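The Pledstead Marrow

A story in four parts 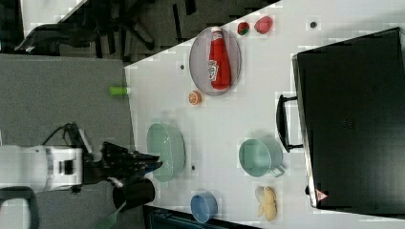
1. The letter

The letter from the Pledstead Horticultural and Produce Society came in October, addressed to Aileen Sebastian's late husband, and it informed him that he had won.

Aileen read it standing in the hall with her coat on. Gerald had been dead since the spring. He had never, to her knowledge, grown anything except a beard, and that had been patchy. Yet the letter was quite clear. First prize, Heaviest Marrow, Mr G. Sebastian, Plot 31. Would he kindly collect the cup from the Salazar Hall between five and six, and would he kindly bring a cloth, as the cup had been in a shed.

She put the letter behind the clock, where things went to be dealt with, and made some toast. Then she took it out again.

Plot 31. She had been married to the man for most of her adult life and he had never mentioned a plot. He had mentioned his knees, and the one-way system, and a sandwich he had once eaten in Womurar that had spoiled him for other sandwiches. On Saturdays, though, he went out. He said he was going to look at tools. Aileen had thought this an odd way to spend a morning, but a quiet one, and she had used the time to listen to the wireless at a volume of her choosing.

2. The allotment

The allotments lay behind the railway, down a path that had been designed by brambles. Aileen wore her second-best shoes and regretted them by the gate.

Plot 31 was at the far end, next to the water tank. It had beans on canes, a row of leeks as straight as a hymn book, and a shed painted the green that Gerald had wanted for the kitchen and been refused. A man was sitting outside it on an upturned bucket, eating a pie.

"You'll be Mrs Sebastian," he said, and stood up, and then didn't know what to do with the pie. "Jayson Mangubat. Thirty. The plot, I mean. I'm fifty-two."

"I understand my husband has won a prize," said Aileen.

"Ah," said Jayson.

"He's been dead six months."

"Yes," said Jayson. "I did wonder if that would come up."

He offered her the bucket. She took it, to his evident surprise, and he leaned against the tank and explained. Gerald had sown the seeds himself, indoors, on the shelf in the shed. He had been very particular about them. Then he had gone, and there they were, coming up in their pots with no idea. Jayson had only meant to water them until somebody came. Nobody had, so he had planted them out, and one had got rather above itself.

"And you entered it in his name."

"It was his marrow," said Jayson. "I was more of a nanny."

Aileen looked at the leeks for a while. A train went by, and they both waited for it politely.

"What did he do here?" she asked. "When he wasn't being particular."

Jayson thought. "Well, he talked about you a fair bit. He said you liked the house to yourself of a Saturday. He said you had the wireless on so loud he could hear it from the bus stop."

Aileen said that she had never cared for that wireless, and blew her nose.

3. The objection

It might have ended there if it hadn't been for Mr Jeris.

Mr Jeris had come second. He had come second in Heaviest Marrow for 20 years, behind a number of different people, and he had borne it the way other men bear shingles. When it reached him that this year he had been beaten by someone who was no longer alive, he felt that a line had been crossed. He wrote to the society. He quoted the rules, which said that the exhibitor must be the grower, that the grower must be the plot-holder, and that the plot-holder must be "present in the parish". He underlined present.

A meeting was held at the Salazar Hall, in the small room, as the large one had zumba. Aileen went, in her best shoes. Music thumped through the wall, and from time to time a woman could be heard shouting at people to find their hips.

Mr Jeris spoke for a quarter of an hour. He said it was nothing personal. He said he had always found Gerald very civil. But a competition was for the living, and if it wasn't, he would like to know where it stopped, because his own father had been a martyr to onions.

The chairwoman asked whether anyone wished to reply. Jayson stood, turned a colour, and sat down again.

"Is he present in the parish?" said Aileen.

"I beg your pardon?" said the chairwoman.

"Your rule. He's in St Anne's, by the yew. It's the near side of the road, so I believe that's Pledstead."

There was a pause, into which the zumba poured. Somebody unfolded a map. It was passed along the row, turned the right way up and passed back, and the boundary was found to run down the middle of Church Lane, leaving Gerald comfortably inside it with a yard or two to spare.

Mr Jeris asked to see the map. He looked at it for a long time.

"Well, it's a bit thin," he said, "but I suppose he's been there every day."

4. The cup

The cup was smaller than she had expected and had a dent in it. She had brought the cloth. The name had been engraved already, by a firm that charged by the letter, so that it read G. Sebastn.

She kept it on the kitchen windowsill and put teaspoons in it. The marrow itself she tried stuffed, then curried, then as a jam with ginger, and after around 3 weeks of this she carried what was left to Mr Jeris, who took it without a word and gave her a bag of shallots.

On Saturday mornings she went out. If anyone asked, she said she was going to look at tools.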